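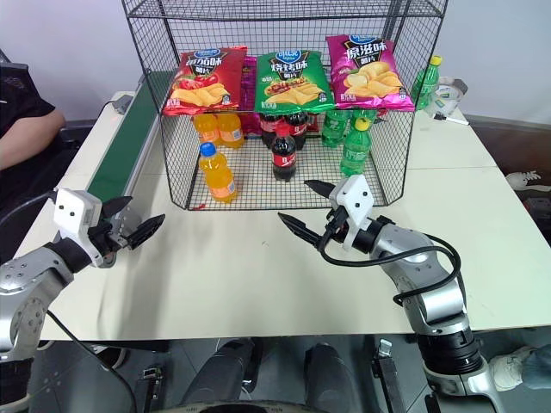 **Diamond pads vs smooth pads on fizzy drinks: a month of my life**

**ridwan_chong** wrote:

We've had the Stusel fingers on both arms for most of March and I promised a write-up, so this is it. The job is dull on purpose: take a plastic bottle out of the bottom of a wire rack, put it somewhere else, don't annoy its neighbours. Crisps live on the top shelf and are a separate argument.

Same arms, same Hartono controller, same wrist camera throughout. Only the pads changed. We did 1,228 picks all told, split evenly between the smooth Takard pads and the crosshatched ones that come with the Stusels.

Short version: crosshatched wins on full bottles, and it wins most on the orange ones with the ribbed sides. The smooth pads slide down the ribs until they find a waist they like, then hold on as if it had been their idea. Fine, until you ask for the bottle to be put down at the height you picked it up.

Where smooth wins is labels. The crosshatch scuffs them. Not badly, but by the end of the month our cola looked as though it had been through a divorce.

**ona_l** wrote:

How much of this is pads and how much is closing force? You can make almost any pad look good on a full bottle by squeezing harder. Try it on a half-empty one and watch it fold.

**ridwan_chong** wrote:

Force was fixed. I picked the number with the smooth pads on, so if anything I was being kind to them. No half-empties yet, as that would need somebody to drink the stuff.

**NabilaLatuheru** wrote:

I sat through a good part of these and I don't agree with Ridwan's short version. Most of our bad picks had nothing to do with grip. The fingers went in under the upper shelf at a slightly wrong angle and the housing touched wire. Eleven of those in one afternoon. You could glue the bottle to the pad and it would still be a bad pick.

If I were spending the money again I'd buy longer fingers first and worry about texture afterwards.

**ridwan_chong** wrote:

Nabila is right about the afternoon. I had been hoping to leave the afternoon out.

**tarigan_a** wrote:

Longer fingers flex. We went 12 mm longer on ours and the tips splayed every time they closed on anything heavier than a yoghurt. Came back to the short ones and changed the approach path. Free, apart from the swearing.

Can someone post what the wrist camera gets on the way in? Hard to talk about angles without it.

**NabilaLatuheru** wrote:

From the wrist, fingers open, coming at the front corner. The orange with the blue cap is the target.
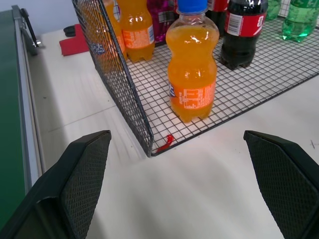 **Grippers & Fingers > Pads, tips and wear**

*Moved here from General by the mods. Carry on.*

**tarigan_a** wrote:

Thanks. So you see both tips and the whole front bottle, cap included. Better than I expected - on ours the cap goes missing well before we're close enough to do anything useful.

The one behind it loses its top, though. How do you pick that without knowing where the cap is?

**NabilaLatuheru** wrote:

We don't, from there. The head camera finds the caps and the wrist takes over for the last bit. When the two disagree we believe the wrist. Ridwan believes the head.

**ridwan_chong** wrote:

The head has been right more often.

**NabilaLatuheru** wrote:

The head thinks the mesh is a solid floor.

**aisyah_w** wrote:

Question about the mesh, then. Do your tips catch in it? Ours are angled and flat at the end like those, and if they go low enough they hook a wire and try to take the rack home with them.

**ridwan_chong** wrote:

Yes, until we put in a floor limit. Keep the tips 5 mm above the wire and it stops. You lose the very bottom of the bottle, and you didn't want that anyway.

**ona_l** wrote:

Still waiting for the half-empties.

**aisyah_w** wrote:

Seconded. And wipe the pads between runs if you do them, the diamonds fill up with label fluff and then you're testing smooth pads again without knowing it.

**ridwan_chong** wrote:

How often do you wipe?

**aisyah_w** wrote:

Every tray. Dry toothbrush, along the grooves. Never the solvent that Nomdale sell for it, it turned ours tacky.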